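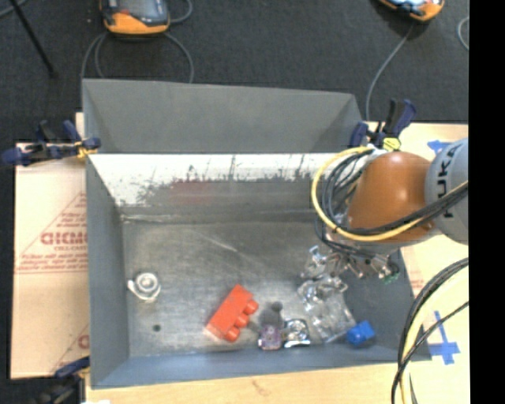 Printed distress has become the standard finish for decorative wall art. A buyer who visits the wall decor department of almost any furniture store will find farmhouse scenes, kitchen lettering, and botanical studies whose surfaces have been made to look scraped, faded, or water-stained before they leave the press. The effect is meant to suggest age and use. Real wear follows its own course. On the inside of a gray metal bin, a whitish band along the top of a wall may give way unevenly to worn metal, crossed by thin dark scratches, with a single pale diagonal scratch on the floor below. A printed surface borrows the general look of such marks and then repeats it, identically, on every copy in the edition. It is the position of this essay that the practice has gone too far, and that publishers of decorative prints should offer their images undistressed as a matter of course.

The matter concerns more than taste. When a publisher licenses a painting for reproduction, the image passes through several hands between the studio and the store. The color is adjusted for the printing stock. The proportions may be altered to suit a standard frame. In recent years a further step has been added, in which a texture file is laid over the painting so that it matches the rest of a seasonal line. The painter may have spent days on the glaze of a pitcher or the bloom on a plum. The customer receives that work beneath a layer of cracks that the painter did not make.

Members of our association have raised this point for some time. Zdislava Lukáč, whose still lifes have been licensed for many years, wrote to us in January after seeing one of her pear studies in a store. She had painted the background as a flat, warm gray. In the published version it carried a pattern of chips and flecks, and one of the flecks fell across the stem of the pear. Her contract permitted "adaptation for product use," and the publisher was within its rights. She asked whether those words were ever intended to cover the addition of damage. We believe it is a fair question, and we do not believe that most contracts answer it.

Publishers will reply that distressed images sell. Kamarul Sinaga, a buyer for the Drusetti stores, made that argument at our last open meeting, and he made it well. Customers furnishing a new home often want something that softens it. Fresh paint and straight walls can feel cold, and a picture that seems to have hung in a grandparent's pantry brings some comfort into the room. He also noted that the distressed finish hides small flaws in inexpensive canvas. These are reasonable commercial considerations, and we do not dismiss them.

Sales figures, however, describe only the choices that were offered. In the most recent Drusetti wall decor catalog there were 101 kitchen and dining prints, and 13 of them were available with a clean surface. A customer who preferred the clean version of a particular image could not, in most cases, buy it. It is difficult to conclude from such a catalog that the public has rejected the alternative.

There is also the question of how these pictures live in a home. A print of a harvest table or a henhouse is usually bought to stay up for years. Its owner will pass it every morning. Sunlight will shift its colors a little, the frame will be nicked when the room is repainted, and the backing paper may yellow. Those changes belong to the household. When the object arrives with its history already printed on it, the later marks are lost among the false ones, and a small record of family life is harder to read. We receive letters from people who can point to the corner of a frame and name the move in which it was dented. We have yet to receive one about a printed crack.

Framers see a practical side of the problem. Ľubomír Kolář, who has kept a frame shop for most of his working life, reports that customers regularly bring in distressed prints and ask him to clean them. Some believe that the stains are mold. Others have inherited a print and wish to know whether it is old, and he must explain that the foxing in the margins is ink. The reverse also occurs. A person who has grown used to printed damage may overlook the real thing, and a sheet with actual water damage may go on hanging against a damp wall until it cannot be saved.

We do not ask that the distressed style be withdrawn. It has its admirers, and some artists work in it deliberately and with skill. Steinar Arnardóttir's series of barn doors for Escobar is a good example. The peeling paint in those pictures was observed and painted by hand, and it differs from one door to the next. A painting of a worn object and a worn-looking painting are separate things, and the trade would be better served if its product descriptions kept them apart. At present the word "rustic" is made to cover both – along with a good deal else.

Our requests are modest. Licensing agreements should state plainly whether a surface texture may be added, and the artist should be shown a proof before it is. Product labels should say "printed texture" where one has been used, in type as large as that giving the dimensions. Retailers should carry the original version of an image wherever they carry an altered one. The cost of keeping a second file is small, particularly for publishers that already print to order.

Some firms have begun to move in this direction. Nurkmont now lists the surface treatment of each print on its order page, and Grutovik has agreed to send its licensed painters a proof of every altered image. We have invited both companies to the spring meeting, where Otakar Murín will present a draft of the contract language on behalf of our licensing section. Copies of the draft will be sent to members beforehand, and written comments from painters, framers, and retailers will be accepted until the day of the meeting.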